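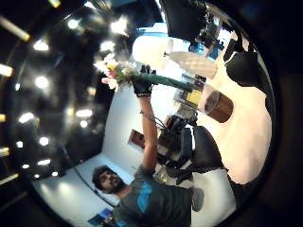
Wednesday, March. Flower day again, and I want to get this down while my hands still smell of stems. The plan was to work out how we should be arranging the bunches for the spring table, and I spent far too much of the morning on the mix of colors before I'd even thought about how a bunch gets held and passed along. I'm still fond of the pale one, the cream and white blossoms with the pink bud and the little touches of yellow. Held up toward the ceiling lights in a black glove it looks better than it ever does lying on the bench, so I've decided that color choices get made with the bunch in the air from now on. Jean Menzies has been telling me this since last spring and I owe her a cup of tea for it.

Notes on the mix, before I forget. The yellow should stay small. I tried a version with a lot more of it and it took over completely, all you could see was yellow, and the poor pink bud might as well have stayed in the bucket. One pink is plenty if it sits a bit off center. Lewis wanted two and we did try two, and it looked like a pair of eyes. Sorry, Lewis! The cream and the white want to be mixed up together with no white side and cream side, and if you turn the bunch in your hand as you add each stem that mostly takes care of itself.

Length. I had been trimming everything to 9 inches, which suited the old short jars, and it's too stubby for anything a person is going to carry across a room. Went up to 17 for the hand bunches and I like it very much. You get a good long piece below the grip and the heads can lean out a little without the whole thing tipping over your wrist. Table bunches can stay at 9. Gavin, if you're cutting on your own, please mark the two buckets, I mixed them up twice before lunch and had to turn some perfectly nice long ones into short ones.

Gloves: anything with a snug cuff is fine. I found that if I grip hard I bruise the stems just under the tie, and you don't notice until the next day when that part has gone dark and soft. Hold it like you'd hold a paintbrush. When passing a bunch to someone, let them take it below your hand and wait until you feel them take the weight. Callum and I practiced this for longer than two grown men should and we were getting quite elegant by the end.

Tie: used the Dulell twine on the first lot and the Jalta tape on the rest. The twine looks nicer and slips. The tape holds and looks like tape. For now it's tape underneath with two turns of twine over it, which is fiddly but I got quicker. We have 29 yards of the twine left on the roll, so no need to order yet.

Still to do: find out from Gregor Farquharson whether the table is staying by the wall or moving, as it changes which side of the bunch people see. Try a version with more green in it. Sweep up properly, I found leaves in my shoe. Ask Jean about something taller for the back row, she had an idea involving branches that I didn't write down and now can't remember.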